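Teleoperation and the problem of light touch

Most arguments about teaching robots by remote control concern volume. Lolden collected 300 demonstrations and calls the set small. I think the count matters less than what the operator could feel. 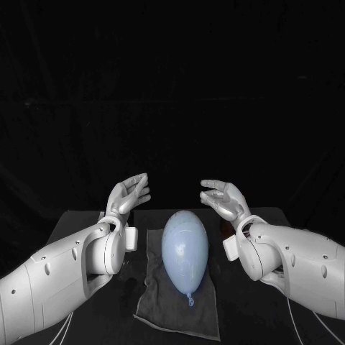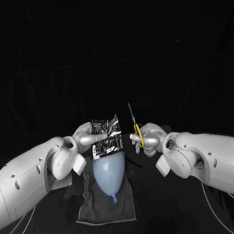
A balloon offers almost no resistance before it deforms, and an operator without force feedback has to judge contact by eye. Scissors and thin film raise the same difficulty at both hands. The Sincombe rig reports joint position only — grip force has to be inferred later, and badly.

Dufour kept 74 episodes from one operator and discarded the rest for hesitation. I would have kept them. A pause of 2 seconds before contact is information about the task, and a policy trained without it will close too early.

Guiding the arm by hand gives better force data, but few people can guide two arms and ten fingers at once.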